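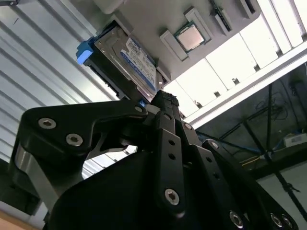
Gripper, light gray tray overhead.

November, 4:10 pm
By Riku Ogura

Label printer at the Daher front desk prints every shipping label twice. Sobia Bugti reports 647 duplicates — she kept them all, in a box, for me.

Reinstalled driver. Still twice. Swapped the cable, to feel useful.

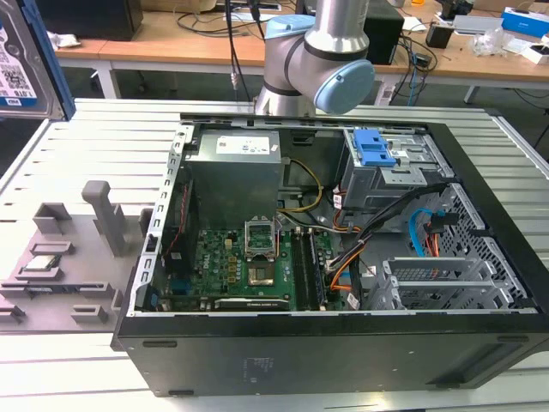 Cleared the queue, set copies to 1 in Wesetti, and it went back to 2 on save. Emiko Ueda found a second template set as default. Deleted it. Printed 20 labels, got 20. Box remains on my chair.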